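Why your gripper drops things when a cable is the real culprit

Most gripper faults I get asked about at the Stonarbridge bench are described as "it lets go for no reason." There is always a reason. It is usually a connector, and it is usually the one that takes the longest to reach.

Our latest case was an arm that opened its fingers mid-lift, 13 times in one afternoon, with a Calier controller that swore everything was fine. 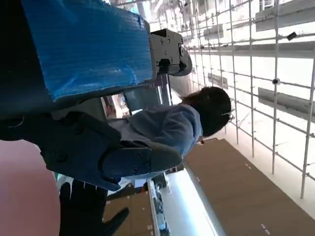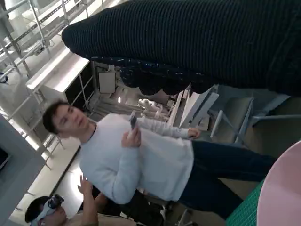

Work through the steps in order. Skipping to step 5 is tempting, and I have done it, and it cost me a new finger pad.

1. Stop the arm and isolate the power
Press the stop, then switch off at the supply and lock it. A gripper that opens when it shouldn't may also close when it shouldn't. If the arm is holding anything, support the load before you cut power. Do not use your hand as the support. Harish Iyengar has strong views on this and a thumbnail that grew back slightly crooked.

2. Save the log before you restart
The controller overwrites its fault buffer on boot. Copy it off first. Ours showed 10 short dropouts on the wrist line, each filed under "information" – a generous word for it.

3. Check the fingers
Look for a worn pad, a screw working out, a plate that rocks when you push it. Tighten to the figure in your manual. If the part slid out slowly with the fingers still closed, you have a grip problem and can stop reading after this step.

4. Inspect the wrist cable
Power still off. Follow it from the gripper to the first fixed clamp and feel for flat spots or a stiff section. Remove any sleeve or cover that hides it. Murali Rao once pronounced a cable healthy after examining only the sleeve, which was in lovely condition.

5. Reseat the connector
Unplug it, look for bent or dull pins, push it home until it clicks. Ours had never clicked. It had been held in by optimism and one cable tie.

6. Flex test
Clear everyone out of the arm's reach, restore power and run the wrist through its full range at the lowest speed, gripper empty and closed. Watch the signal the whole way. One dropout is a fail. If it always fails at the same angle (ours went at 83 degrees), replace the cable. Please don't teach the robot to avoid the angle.

7. Load test
Use something soft that you don't mind losing. Lift, hold for 15 minutes, then repeat with the wrist turned. Keep people outside the marked area even though nothing is happening, and it will be very dull.

If it still drops the load, go back to the log and compare times. Oranuch Kaewsai found a second fault that way in March, in the power supply, after we had already put the covers back on. Leave the covers off until step 7 passes.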